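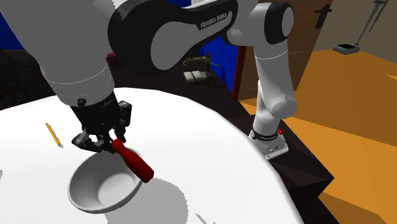 Gladys Kariuki wants to know why we bother with safety rules in sim at all, if no one can get hurt there. Fair. Short answer - the habits carry over, and so do the config files. A force limit somebody typed in at 2 a.m. for a sim run ends up on the real arm in May. Seen it.

So, rules for pick and place, sim first, then hardware. Same list for both.

## Before a run

- write down limits: force, speed, workspace box. In the log, not in your head
- course limit is 70 N grip, 300 mm/s at the tool. Lower is fine, higher needs a signature
- random seed goes in the log too
- know where the stop is before you enable anything. In Helum it's the space bar, on the bench it's the big button (lab 2, left side)

## Tools and handles

Screwdriver type objects = treat as sharp even if the model has no tip. Grip the handle, never the shaft. Point away from where a person would stand.

Release height: as low as the planner allows. Dropping from height into a bowl or tray is a fail even if it lands. Bounce in sim depends on contact settings and you can't trust it.

Loose stuff on the table (pencils, caps, cables) - either it's in the collision model or it comes off. No third option. Half of last terms lost marks were this.

## Settings people leave on default

1. friction - Plondia and Helum don't agree, check both
2. gripper closing speed
3. self collision (it's OFF in the Koyama template!! turn it on)
4. payload mass after grasp. Arm needs to know it is holding someting

## Moving to hardware

12 clean runs in a row in sim. One collision and the count goes back to zero, no arguing. Then first hardware run at reduced speed, two people present, one of them with a hand on the stop and doing nothing else.

Don't edit limits between sim and bench. If you have to, redo the 12.

Reading: Letitz handout, part on risk assessment, skip the appendix. Bring your filled in limits sheet to room 425, I'll sign them at the start. No sheet no arm time.

Still to cover - near misses, what counts as one, who you tell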